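**Brokham Hand Gripper, build kit and parts**

The Brokham is a hand-held gripper you build yourself and use to record tasks for a robot arm to learn from. You hold it, do the job with its fingers, and the recording shows the arm's software how the job was done. It was drawn up by Arsalan Sandhu at the Stender shared workshop and is sold as a kit, as a set of printed parts, or as files only.

Most people build two, one for each hand. Folding clothes, opening boxes and moving dishes all need a pair, so the kit is also sold as a double.

## What is in the kit

- Printed body shell and frame, black
- One pair of flexible fingers, yellow
- Trigger lever, return spring and pivot pin
- Finger rails and carriage
- Screw pack, with spares of the smallest size
- Number label for the body
- Printed build sheet

Cameras, memory cards and batteries are not included. The current camera plate fits the Mengal wide-angle module. A blank plate is in the files if you want to cut your own holes.

## Building it

Set aside one evening for the first gripper. The second goes much faster. You need a small hex driver, a file, tweezers and a clean table. There is no soldering on the standard version.

1. Clean up the rails with the file until the carriage slides under its own weight.
2. Fit the trigger and spring before closing the shell. The spring can't be reached afterward.
3. Push the fingers onto the frame and check that the tips meet evenly.
4. Fit the camera plate and tighten the screws a little at a time, going from one to the next.
5. Plug in the camera and run the test clip from the files.

If the tips cross when you squeeze, one finger is on a notch too far. Pull it off and move it back. Don't bend it to fit.

The fingers are softer than they look in the shop listing. They give around a sleeve or a hem and still hold a single layer of cloth, and this is the job the kit was first made for. Early fingers were printed in a harder material and tended to slip on knits.

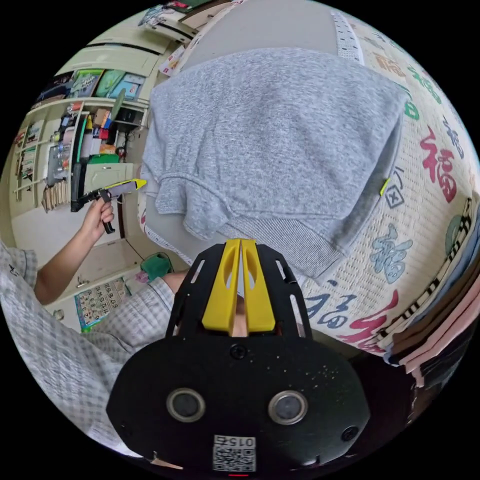
Start with thick items. A towel or a sweatshirt is easier than a T-shirt, and you will learn how far to squeeze before you lose patience. Work at a steady pace and put the item down fully before letting go. Short, complete folds train better than one long session with stops in it. Sandhu used 300 folds for his first working model and threw out 49 of them, mostly for hands blocking the view.

You don't need a special room. Keep the light even and wipe the lens before you begin. Black plastic shows every speck, and dust on the shell does no harm, but dust on the lens does.

## Details

| | |
|---|---|
| Print time, one gripper | 6 hours |
| Trigger | Single lever, spring return |
| Fingers | Push-fit, replaceable |
| Arm mount | Famex pattern, separate part |
| Weight limit at the tips | 700 grams |

The weight limit is for the fingers only. Heavier things can be pushed or dragged, but the tips will wear at the corners.

## Spare parts

Fingers are the part that wears out, and they are sold in pairs. Replace both at once – an old finger and a new one don't close evenly. Springs, levers and camera plates are sold singly. Rails are not sold as a spare, but the files are free to anyone who has bought a kit.

## Changes in the November version

The trigger has been moved forward for people with smaller hands. The camera plate now takes longer screws, so plates from older kits need the new screw pack. Everything else fits both versions.

Kits are packed in small batches at Stender. If the double kit shows as out of stock, two singles contain the same parts.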